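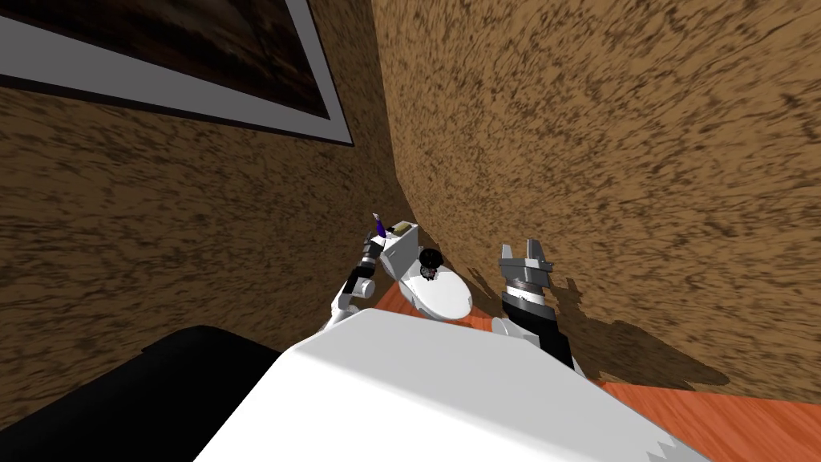

4. Setting Up the Ballot and the Winners' Envelopes

This section covers the work between the close of nominations and the start of the ceremony. It assumes that Jodora is installed on the awards office computer, that the categories have been entered (Section 2), and that the nominee list has been locked (Section 3).

Two people are needed for steps marked (2P). They must hold different roles in Jodora. The default roles are Ballot Officer and Envelope Officer.

4.1 Before you start

Check that you have:

The locked nominee list, printed and signed on each page
The voter roll as a plain CSV file
The sealed passphrase card for each officer
Card stock and envelopes, one set per category plus two spare sets
A printer that is connected by cable and removed from the office network

Note: Jodora accepts up to 256 voters on a single roll. Larger bodies must split the roll by branch and merge the counts as described in Section 7.

4.2 Loading the voter roll

1. Sign in as Ballot Officer.
2. Open Voting > Roll > Load.
3. Select the CSV file. The first row must contain the headings NAME, BRANCH and EMAIL, in that order.
4. Press Check. Jodora lists duplicate addresses, blank fields and branches that do not match the category settings.
5. Correct the errors in the CSV file and load it again. Do not correct them on screen. Screen edits are not carried into the audit copy.
6. When the check returns no errors, press Commit.

Caution: Commit cannot be undone once the first ballot has been sent. A voter left off the roll after that point can only be added by a paper ballot (Section 6.3).

4.3 Building the ballot

1. Open Voting > Ballot > New.
2. Choose a template. Single Choice is used for the craft categories. Ranked Choice is used for Best Film and Best Series unless your rules say otherwise.
3. Set the nominee order. Alphabetical sorts by film or series title, and by last name in the acting categories. Rotating gives each voter a different order.
4. Enter the screening link for each nominee. Leave the field blank if the distributor has supplied discs.
5. Press Preview and read every category in full. Compare spelling and accents with the signed list.
6. Have the second officer repeat step 5 on a separate computer. (2P)
7. Press Lock Ballot.

Note: Titles longer than 55 characters are shortened on the ballot and on the winner's card. Enter a short title in the Display Title field to control where the break falls. In the Bradwood set-up, two foreign-language titles lost their last words this way and the cards had to be reprinted.

4.4 Test ballot

1. Open Voting > Test.
2. Send test ballots to both officers and to one person outside the awards office.
3. Fill in the test ballots with a known result. Write the result down first.
4. Close the test and compare the count.
5. Press Clear Test Data. The counter on the Voting page must read 0 before you go on.

If the counter does not read 0, sign out, sign in again and repeat step 5. If it still does not clear, stop and call support. Do not open voting.

4.5 Opening and closing the vote

1. Set the opening and closing times under Voting > Schedule. Times follow the clock of the awards office, whatever the voter's location.
2. Tick Send Reminder if wanted. The reminder goes out 24 hours before closing, only to voters who have not returned a ballot.
3. Press Open. Both officers enter their passphrases. (2P)

Voting closes by itself at the set time. A ballot that is open on a voter's screen at that moment is lost unless it has been submitted. Avoid closing times between midnight and 6:00 a.m. – the support desk is not staffed then.

While voting is open, the Ballot Officer can see how many ballots have come back but not how anyone has voted. The Envelope Officer can see neither.

4.6 Printing the winner cards

1. Load the card stock. Use 200 gsm or heavier. Thinner stock can be read through the envelope under stage lighting.
2. Sign in as Envelope Officer and open Results > Cards.
3. Select the layout. The category name should be in large type at the top of the card, and repeated on the back.
4. Print one alignment sheet on plain paper.
5. Print the cards one category at a time. Seal each envelope before printing the next. (2P)
6. Fix the category label to the front of the envelope. Dark text on a light label is easier to read in the wings.
7. Repeat steps 5 and 6 for the second full set.
8. Clear the printer memory and shred any spoiled cards.

Caution: Never print all the cards as one batch. A jam partway through will shift the order, and the error does not show once the envelopes are sealed.

4.7 Placing the two sets

The first set goes to stage left and the second to stage right. Each set travels in its own locked case with its own officer. When an envelope is handed to a presenter, the officer on the other side removes the matching envelope from the stack and puts it in the discard pouch at once.

Record each handover on Form E2. For failed locks, missing labels or a tied result, go to Section 5.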